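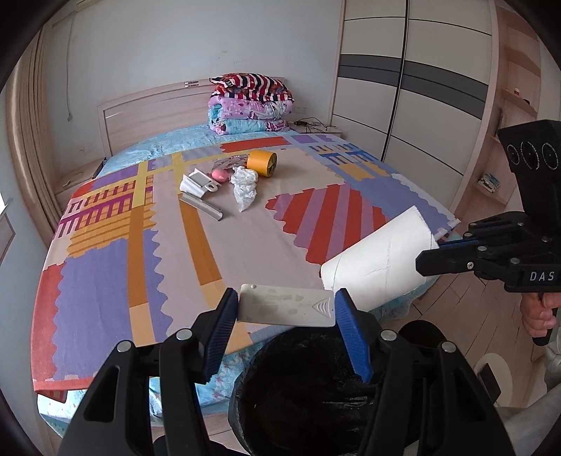
Quand un téléphone rame ou refuse de s'allumer, il y a toujours quelqu'un pour dire : « Télécharge ce fichier, il répare tout. » Méfie-toi un peu. Un objet simple, comme la plaque de métal tenue au-dessus de la poubelle noire, tu peux en faire le tour des yeux : c'est plat, c'est argenté, il y a un petit logo en triangle près d'un bout. Un fichier, lui, ne se laisse pas regarder comme ça. Il a un nom, une taille, et pour le reste il faut croire celui qui l'a mis en ligne.

## C'est quoi, un firmware ?

Dans un téléphone, il y a les applications, que tu connais, et en dessous un programme plus discret qu'on appelle le firmware (on dit aussi « micrologiciel »). C'est lui qui explique à l'appareil comment allumer l'écran, écouter les boutons ou se servir du haut-parleur.

« Flasher » un téléphone, ça veut dire remplacer ce programme par un autre. Le mot fait penser à un éclair, mais il vient de la mémoire flash, l'endroit où le programme est rangé.

## Le fichier qui marche sur tous les modèles

Prenons l'Arumex 4 et l'Arumex 8. De l'extérieur, on les confond. À l'intérieur, les pièces sont différentes, et le firmware de l'un ne sait pas parler aux pièces de l'autre. Si on se trompe, le téléphone peut rester noir pour de bon. Les bricoleurs disent qu'il est « briqué », parce qu'il ne sert alors pas plus qu'une brique.

Pourtant, sur le forum Gonuter, on trouve un fichier de 454 Mo qui promet de réparer « tous les Arumex, peut-être toutes les marques ». Peut-être ? Et qui a essayé ? Sous le message, deux personnes ont écrit « merci, ça marche ». Elles ne disent pas quel téléphone elles avaient, ni ce qui était en panne. Moi, ça ne me suffit pas.

## Les questions à poser

- Qui a fabriqué ce fichier ? Le fabricant du téléphone, ou un inconnu ?
- Est-ce que le numéro exact du modèle est écrit quelque part ?
- Y a-t-il une empreinte ?

L'empreinte est une longue suite de lettres et de chiffres calculée à partir du fichier. Si un seul petit morceau change, elle change aussi. L'outil Bovetti la calcule en environ 2 minutes sur un vieil ordinateur. Attention quand même : si c'est l'inconnu qui a publié l'empreinte, elle montre que tu as bien reçu son fichier. Elle ne dit pas si son fichier est bon.

## Et si le téléphone est vraiment en panne ?

Commence par l'éteindre et le rallumer. Essaie un autre câble, une autre prise. Demande ensuite à un adulte de chercher la mise à jour sur le site du fabricant, et de copier tes photos ailleurs avant de toucher à quoi que ce soit.

Il reste les boutiques. Chez Villalobos, par exemple, on regarde d'abord la batterie, et le firmware vient après. Demande combien ça coûte avant de laisser l'appareil, et demande aussi ce qu'ils comptent faire dessus.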